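The Inheritance of Gavrilă

The will was read in Cotdale, in the back office of a lawyer who also did tax returns, and it left the recipe to both of them.

Octavian Furtună took this calmly, in the way of a man who has already begun to plan. His sister Bianca asked the lawyer to read the line again. He read it again. "The recipe for the plum brandy known as Gavrilă, jointly and equally, to my two children, who I trust will behave."

"Well," said Bianca, "he was ninety-one. The mind goes."

Their father had made Gavrilă every August for most of his life and had sold it to anyone who came to the side door with cash and a clean bottle. He named it after a mule. The mule was said to have kicked him once, and people who had tried the brandy felt no further explanation was needed.

The trouble was that the recipe was a single sheet of paper, and when the lawyer slid it out of the envelope it proved to be written on both sides.

"I'll take the front," said Octavian.

"You will not," said Bianca.

They settled it by having the lawyer, Aurel Rusu, make a copy for each of them at 2 dollars a page, and for a moment it looked as if the family might get through the day in good order. Then they read it. The front listed plums, water, and a quantity of sugar that had been crossed out and replaced so many times it looked like a bus schedule. The back said only: "Then do as I showed Teodor."

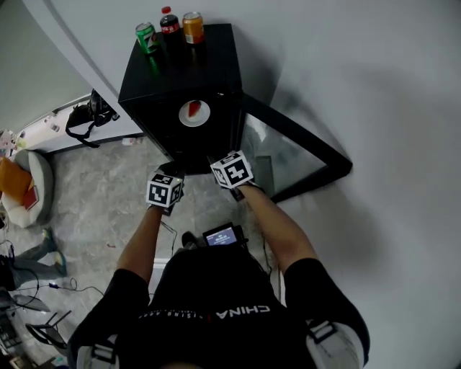 Neither of them had spoken to Teodor Vasiliu in years. He had been their father's neighbor, and then their father's helper, and then, following some business with a borrowed ladder, their father's enemy. He lived up the hill in Sumier, in a house with a gate that he kept painted and locked.

Bianca drove up first, that same evening. She brought a cake. Teodor accepted the cake through the bars of the gate, which meant tilting it, and told her that he remembered everything and would be happy to discuss it once somebody returned the ladder.

Octavian drove up the next morning. He brought a better cake. Teodor took that one too, and said the same thing, with his mouth full.

So now there was the matter of the ladder. Their father had always claimed to have returned it. It was not in the shed, and it was not in the cellar, where they found 200 empty bottles, a wedding hat and a jar of buttons labeled "not buttons." Bianca opened the jar. They were buttons. She sat down on the cellar steps and laughed until Octavian came to see what was wrong with her, and then he sat down too, which was the closest they had been to each other since their mother's funeral.

"We could buy him a ladder," Octavian said at last.

"He'll know."

"He's eighty-eight. How well can he know a ladder?"

They bought one secondhand from Keith Harawira, who was clearing out his garage and threw in a bucket. They left it in the rain for a week to give it some history. Octavian backed the car over one end. Bianca, who had an eye for these things, added a few spots of green paint to match the gate – the gate had been green in those days, she was nearly sure – and they carried it up the hill together, arguing about who was going too fast.

Teodor looked at it for a long time.

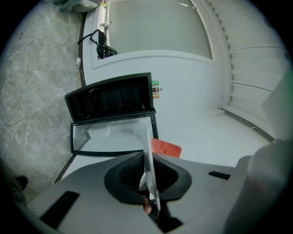 Keith told them later that they should have asked him first, because he had bought that ladder from their father in the summer of the quarrel, for cash, at the side door, and had always thought the price a little low.

Teodor knew it, of course. He found his own initials under the third rung, in pencil, where Octavian had not thought to look and the rain had not reached. He unlocked the gate. He carried the ladder around behind the house without asking for help or accepting any, and when he came back he had three small glasses in one hand and an unlabeled bottle in the other.

"Your father," he said, pouring, "never showed me a thing. I showed him."

Bianca looked at Octavian. Octavian looked at the bottle.

"And the mule?" she asked.

"My mule," said Teodor, and told them to sit down and drink up before he changed his mind.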